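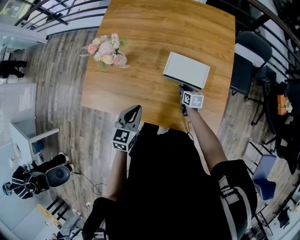
When will the water supply in Claltden change over to the new source?
The changeover begins in April and will be carried out street by street over 12 days.

Claltden is to take its drinking water from the Grarine reservoir instead of the Punska borehole, which has supplied the village and the farms to the north of it for several decades. The switch affects 747 properties. Homes on the south side of the railway are already fed from Grarine and will see no difference.

The main effect indoors will be on hardness. Water from Punska is drawn through chalk and is classed as very hard. The Grarine supply has a hardness of 105 milligrams per litre as calcium carbonate, which puts it in the moderately soft to slightly hard range depending on the scale used. Kettles, shower heads and glassware should collect scale more slowly. Existing deposits will not disappear straight away, and small flakes may come loose in older pipes during the first few weeks.

Dishwashers with a built-in softener will need to be reset. Most are set at the factory or by the installer to a hardness level given in the handbook, and a machine left on the old setting will use more salt than it needs. Washing machine users can move to the lower dose printed on the detergent packet. Anyone with a plumbed-in softener is advised to have the regeneration cycle checked by the firm that fitted it.

Keepers of tropical fish should test their tanks before and after the change and make smaller, more frequent water changes during April. Home brewers who adjust their water will also need new figures. A full analysis sheet will be sent to every affected address with the changeover notice.

The work follows the laying of 2,000 metres of new main along the Punska road, completed over the winter by the contractor Gallagher. The pipe has been pressure-tested and disinfected. Valves will be operated between 10pm and 5am, when demand is lowest. Supplies should stay on throughout, though pressure may drop for short periods on the higher part of Chapel Bank.

Caradog Morgan, supply engineer for the scheme, said some discolouration was possible where the direction of flow in a pipe is reversed. "Run the cold kitchen tap at a steady trickle until it clears. Leave the hot tap alone until then, or you draw sediment into the cylinder," he said. Water that has not cleared after two hours should be reported using the number on the notice.

The borehole will be kept as a standby source and sampled each month. The pumping station building stays in use, and the footpath beside it will reopen once the temporary fencing has been removed.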